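Curtains are up in the Emthorpe top-floor rooms

The sheer curtains for the top floor at Emthorpe went up in March. Residents had asked for something that would cut the glare in the late part of the day without closing the rooms off from the view, and the blinds that came with the building did one job or the other.

Kristýna Šimek chose a thin white fabric with a loose weave after trying samples from Allolska and from a smaller shop in Gorkton. The Gorkton sample was heavier and looked better in the hand, but it made the room gray by mid-afternoon. The lighter one still shows the rooftops and the sky when it is drawn, with the detail softened. It was also cheaper. The full order came to 3,092 including hooks and tape, and the amount set aside was 3,949. Hemming was another 680, so we finished a little under.

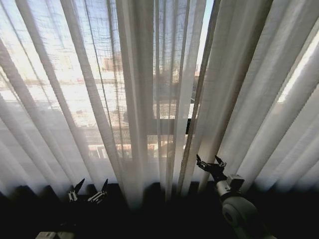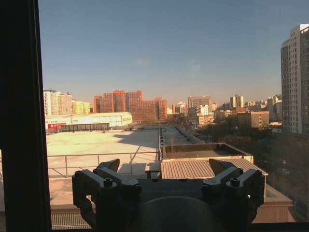
Top floor, Emthorpe: the sheers drawn (first picture) and the open view over the neighboring roof (second picture).

The fabric is gathered fairly full, so it hangs in a lot of folds. Please draw it from the top of the leading edge and not by pulling a handful from the middle, as the weave snags on rings and watch straps. If you find a pulled thread, leave it alone and tell Dušan Gajdoš. He has a fine hook for working them back in.

The sheers can be washed at a low temperature, 60 is too hot for them. They go back on the rail damp and do not need ironing. Dušan has put a spare set of hooks in the drawer by the stairs.

A few people have asked about the bedrooms on the floor below. Those get less sun and will keep their blinds for now. Kristýna has kept the sample book and is happy to lend it to anyone who wants the same fabric at home.

Recent items
- New shelves in the Eze room
- Stair lighting: what was changed
- Returning borrowed tools
- Window cleaning, top floor

Last updated: March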